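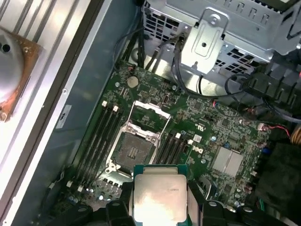 Kusen: robot chores on desktop computers

Version 4 of the data card

Summary

Kusen is a set of 339 recorded attempts by a robot arm to do small jobs inside desktop computers. The jobs are the ones which a refurbishing shop does every day: take out a processor, put in another one, move a memory module, put a part away in its holder. We wanted to learn if a machine can take over some of this work at the bench, and which part of it. The short answer is that it can do a part, slowly, and a person must stay near.

The set was prepared at the Skavier workshop in Tusuldale. Hefin Gronow planned the tasks and wrote the control code. Alun Howells has repaired computers for many years and he decided what counts as a good result. Please read his rules under "How we judge" before you compare your numbers with ours.

What is in the set

Each attempt is one folder. It contains the video from the wrist camera, the video from the fixed camera, the positions of the arm joints, the opening of the gripper, and a small text file with the result. The two videos have the same clock. The name of the folder begins with the task, then the number of the computer, then the number of the attempt.

There are 12 computers in the set. They are used machines and they were not cleaned specially for the recording. Some have old paste on the processor and some have cables which do not lie where you expect them. We left this as it was, as a shop receives them in this state.

Tasks

cpu_out: lift the processor from the open socket and put it in the tray.
cpu_in: bring the processor over the socket, turn it to the right direction and lay it down.
mem_out: take a memory module out of its slot, with the latches already open.
mem_in: put the module in the slot and press until both ends are down.

The screws of the cooler, the load plate and the side panel are done by hand before the attempt starts. We know that this is a big part of the real job. In a shop the person who opens the case has perhaps already done the harder half, and our numbers say nothing about that half. 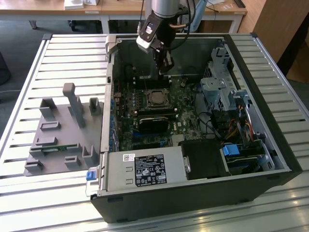

Alun's opinion is that the case itself is the problem. A bare board on a table is an easy thing, but in a case there are walls on all sides, the drive cage is high, and the power cables take the space where the wrist would like to be. A person puts two fingers in and pushes the cable away without thinking. Our arm has one gripper, and when it holds a part it cannot also hold a cable. We recorded all attempts with the computer lying on its side.

Results

Of the 339 attempts, 153 were finished without any help from a person. The others are kept in the set too, with the label "helped" or "stopped". Please do not delete them when you train. For us the stopped ones were the most useful, especially where the arm began well and went wrong only in the last centimetre.

The tasks are not equally difficult. Taking out goes better than putting in. For mem_in the arm often finds the slot and then does not press enough at one end, so the module stands slightly crooked and looks correct from the fixed camera. For cpu_in the usual mistake is a small turn of the part between the fingers during the way down. The rule is then to stop, go up and begin again, and this costs much time.

On speed we can say only one thing with certainty: Alun is faster. He was faster on each computer, also on the ones he had not seen before.

How we judge

An attempt is "done" if Alun would give the computer to the next bench without touching the work. It is "helped" if a person corrected something with the hand. It is "stopped" if the arm was halted, by the code or by the red button. A part which is in the right place but was dropped there counts as stopped.
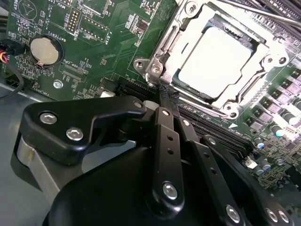 Contact with the socket is what we watch most. The contacts inside are very fine, and a bent one can make the whole board useless, so a mistake there costs more than the labour which we hoped to save. For the moves which do not need the socket open, a protective cover is a cheap answer. The white one lies flat inside the metal retention frame, and a fingertip can come down on the board right beside the corner of that frame with the contacts still covered. We advise the same to anybody who repeats the tasks. The code does not know if the cover is present, so the person at the bench has to check it.

Known limits

The light changes through the day. Attempts recorded after four in the afternoon in November are darker.

The silver surfaces reflect strongly, and the depth values on them should not be trusted.

The folders from the Powell room have a different table height. The correction is in the file powell_offset.txt and it must be applied before the joint positions are used.

Nothing in the set shows if a computer starts after the work. We tested this separately and the results are not yet in a form we can share.

Use and contact

You may use Kusen for research and teaching. Please do not use it as proof that a product is safe to work alone in a shop. Errors in the labels can be reported to Hefin Gronow at Skavier, with the full name of the folder. He reads the reports on Monday.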